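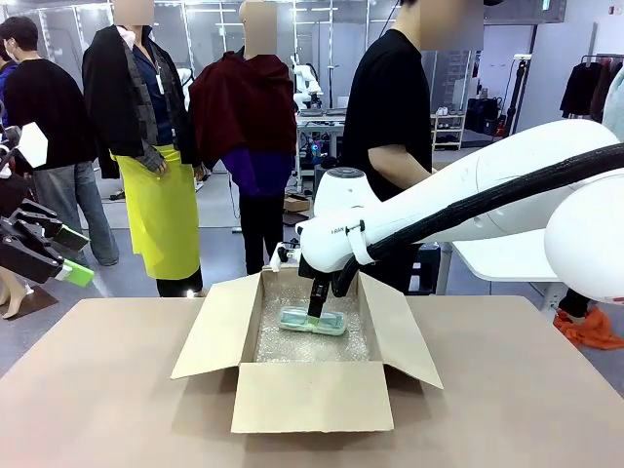 Marwa Belkadi wrote to say that the pads were never the hard part of our packing build, and that anyone buying a set should sort out their closing force first. I agree with her on the second point. On the first I think the pads made more difference than she allows, so I have rewritten this review with both in mind.

The product is the Wurnska fingertip pad set, part 2258, in green. A set has 4 pads, a sheet of adhesive and a card of instructions. We bought ours for the two-arm packing build at Gurkside, the shared workshop, where the job is to put glasses cases into cardboard boxes lined with bubble wrap.

Fitting

Wipe the fingers down, stick the pads on, leave overnight. The card says to clamp them and I used a bulldog clip on each. One pad went on crooked and I had to peel it off and start again, which used up the spare adhesive. A second sheet in the packet would be welcome. The backing is also hard to get off with short nails.

In use

Bare fingers were fine on a carton and poor on a glasses case. A case has curved sides and a smooth finish, and ours would turn in the grip on the way across the table. With the pads on, the turning mostly stopped. I also brought the closing force down, as Marwa suggests, and the lids mark less than they did.

Placing into the box is still slow. Bubble wrap gives under the case, so the height you taught on a flat table is wrong, and the arm either lets go early or pushes down harder than you want. Pads do nothing about that. Sherif Ait Brahim wrote a small routine that lowers in short steps and stops when the load changes, and we now run that for every case.
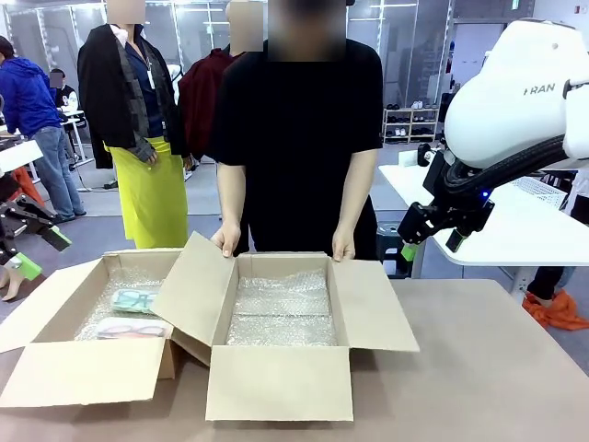 Glasses cases in the left box, bubble wrap only in the right.

The green is easy to pick out against a black gripper, and that is useful when you are lining up by eye. Dust is the main nuisance. Cardboard sheds a lot of it and the pads hold on to it. After a long session the grip is noticeably worse until you clean them with a damp cloth.

Wear

Ours have been on for more than 6 weeks. One corner has started to lift on the pad that catches the box flaps most often. Borislav Halilović trimmed it with a scalpel and it has stayed down. I would fold the flaps well out before each run in any case.

Verdict

Worth buying if you handle smooth, light things. For cartons alone, keep your money. I have ordered another set to keep in the drawer, along with a separate sheet of adhesive.

Reviewed by Zineb Berrada, 15th April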